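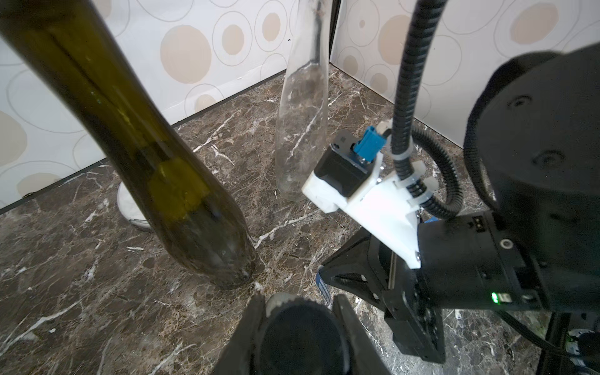 What do you do with a bottle of homemade vinegar that's gone cloudy?
Strain it through a coffee filter, taste it, and if it still tastes like vinegar, use it. The cloudy bit is usually just the mother doing its thing. If there's fuzz on top, or it smells like nail polish remover, tip it out and start again.

1/ Right, that one lands in my inbox every February so I'm finally doing the whole vinegar thread. Grab a cuppa. I've been making red wine vinegar in the laundry for years now and I still stuff it up sometimes.

2/ Start with wine you'd be okay drinking. Doesn't have to be flash. The ends of bottles from a Saturday barbie are perfect, and that's where most of mine comes from (thanks to my neighbour Ama Essien, who always over-caters and then sends me home with the dregs).

3/ Water it down a bit. Most table wine is too strong for the bacteria to be happy. I go two parts wine to one part water and don't fuss beyond that.

4/ You need a mother, or a good slosh of raw unpasteurised vinegar to get going. Mine came from Rosimeire Falcão at the Fendham markets in an old jam jar and it's now the size of a bread and butter plate. Ugly as sin! I love it.

5/ Wide mouth jar, cloth over the top, rubber band. It needs air. Please don't screw a lid on it and then message me in six weeks asking why nothing happened.

6/ And keep the vinegar flies out. Loose muslin won't do it, they march straight through. I use an old hanky, folded over.

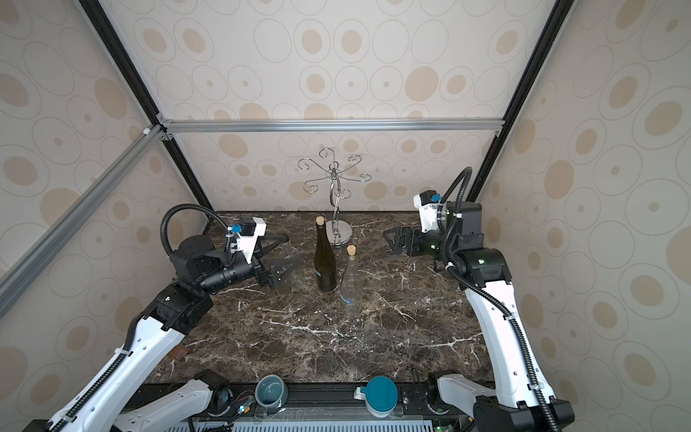
7/ HOW LONG DOES IT TAKE
In summer mine's ready in two months. In winter it sulks and I've had a batch drag on for nearly five. Start tasting at week six with a clean spoon, and if it still tastes boozy, leave it be.

8/ Someone always asks about the smell. Yeah, there's a smell. The Kioko jar lived in the pantry for a fortnight (I name my batches, leave me alone) and my flatmate moved it herself. Laundry or garage, trust me.

9/ Once it's sharp enough, strain it, bottle it and fill right up to the neck. Now you DO want a lid. Then put it somewhere dark and forget about it for a month, it mellows heaps.

10/ Don't use homemade for pickling or preserving. You don't know the acidity and it matters for safety. Salad dressing, deglazing, a splash in lentils, all good. For the cucumbers I still buy the shop stuff.

11/ Favourite use at the moment is Mali Lloyd's beetroot thing: roast beetroot, a spoon of honey, 13 mL of vinegar (she weighs and measures everything, bless) and a heap of dill. I've made it three times this month.

12/ Cider vinegar and the scrappy apple peel version are a whole other kettle of fish, so I'll do those separately once the neighbour's tree drops. If you've got a spare mother and you're near Fendham, reply below, there's a couple of people in the comments looking for one.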